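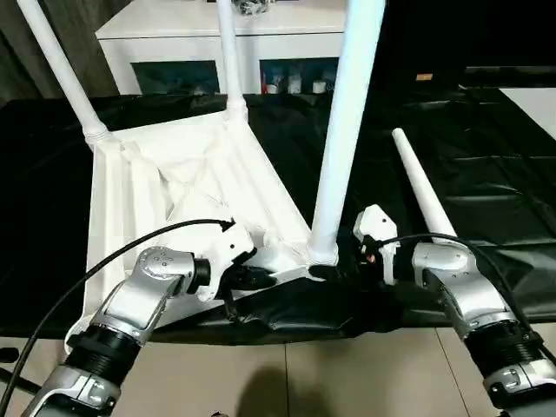 **Words Removed: Assembly Leaflets and the People Who Ignore Them**

Final project report, Everyday Writing course, Lillbridge College
Submitted 2021-06-02

## 1. Why I picked this

The approved title of my project was "Clarity in Public Documents," and in January I meant it. I was going to read parking notices. Then my roommate and I spent an evening building a shelf unit from a leaflet with no words in it, only a smiling man with no neck, and we ended up with a shelf unit whose back was on the front. The man went on smiling. I changed my topic the next morning, and the form for changing your topic is two pages long and could be a project by itself.

My question was simple. Do people do better with assembly leaflets that have words, leaflets that have only drawings, or leaflets that have both? My second question, which crept in later, was whether anyone looks at the leaflet at all.

## 2. Collecting the leaflets

I put a box in the laundry room of my building in Flalten with a sign asking for old assembly leaflets. I expected very little. Over the spring it filled up with 91 leaflets, one takeout menu, and a warranty card for a blender. I kept the menu.

The leaflets covered shelves, chairs, bed frames, desk lamps, a crib, and something that called itself a "leisure surface." I sorted them into three piles: words only, drawings only, and mixed. The words-only pile came to 12, nearly all of them old. The other two were close in size, and the border between them caused me more trouble than it should have. Does a drawing count as having words if the only word is "CLICK"? I decided that it does. My advisor decided that it doesn't, and then said it was my project, in the tone people use when it will be remembered.

I also wrote down the worst sentence in every leaflet that had sentences. A strong entry came from a lamp: "Do not be assembling if lamp." I have thought about that one a lot.

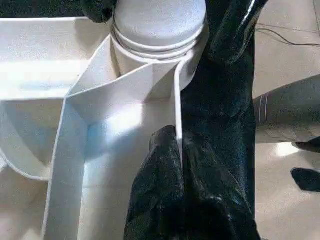 Drawings have their own ways of going wrong, and the most common one in my pile was the close-up with no clue about which way is up. The person making the leaflet has looked at the object for weeks and zooms in on the part that matters. The person on the floor has been looking at it for four minutes. White plastic is the worst case. Get close enough and you have thin flat walls meeting at sharp angles, a few open compartments, and a rounded top with raised rings below it that could belong to a bottle, a tube, or a leg you have not attached yet. A good leaflet shows the whole thing small in a corner, with a circle on it, before it goes in close. Most of mine went straight in and stayed there.

Arrows were the next problem. An arrow can mean push, turn, slide, look at me, or "the part goes here at some point in your life." The Kneath leaflets in the pile were the best of the bunch because they use one style of arrow for moving a part and a different style for pointing at it. It sounds like a small thing. I would now vote for whoever did it.

## 3. The test

I needed people, and I got 11 of them by offering pizza. All were students, which is a weakness of this study, and all were hungry, which may be another.

Each person built the same small side table, the Plarik, which comes in a flat box and has a fair number of screws left over even when you do it right. I wrote three versions of the leaflet. One had only the original drawings. One had only my words, 263 of them, which I had cut down from a first draft so long that it had a table of contents. The last had the drawings with short labels underneath.

I sat in the corner with a notebook and a promise not to help. The promise was hard to keep. Watching a person screw a leg into the wrong end of a board, slowly and with great care, is a kind of exercise I can't recommend.

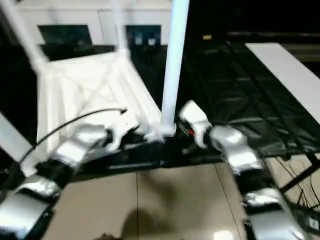
The people with words only read the whole first paragraph and then skipped to the end to see if it got better. They used the leaflet most at the start, gave up in the middle, and came back to it in a mood. Two of them read sentences out loud to the table.

The people with drawings only began fastest. They also took things apart the most. One explained that she was "reading it by doing it wrong first," and I would have put that in the title if the title form were shorter.

The people with labeled drawings were the calmest and finished with the fewest wrong turns. I had predicted this. I had not predicted that the label they liked best would be the shortest one, "Other side first." Several people pointed it out. It was added the night before, in pencil, after I built the table backward myself.

## 4. What the leaflets leave out

Almost none of the leaflets in my box say what to do once you have made a mistake. They assume a reader who moves from step one to the last step like a train. The real reader is on step six, has just noticed something about step two, and would like to know whether it matters.

I found one exception, a bed frame leaflet with a box labeled "If it wobbles." The box has three lines in it. It tells you which bolts to loosen, which to leave alone, and to try again on a flat floor. It is the best piece of writing in the collection, and it was stapled to the takeout menu. 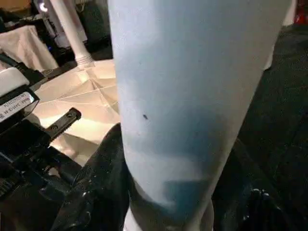

There is a fair reason for leaving this out. Paper costs money, and every language you add takes up more of it. A leaflet that goes to many countries can skip translation if it skips words, and I understand that a company would rather pay for the neckless man once. But "Other side first" is three words, and it saved my testers more trouble than anything else on the page.

## 5. Problems with this project

- Too few people, all about the same age.
- The same table for everyone, so I mostly know things about the Plarik.
- I wrote the words version myself and was secretly rooting for it. It came in last.
- I did not time anyone properly, having left the stopwatch on my phone running from the pizza order.
- My three piles depend on one decision about "CLICK."

If I did it again I would use an object nobody can guess. Everyone knows what a table should look like, so even a terrible leaflet gets some free help. The leisure surface would be ideal, if I could find out what it was.

## 6. Where things are now

The leaflets are in a box under my desk, sorted, with my notes on each one clipped to the front. The course office can have them if it wants them. My testers' table is in the hall at Flalten, holding mail. One leg is on the wrong way around and I have decided to leave it.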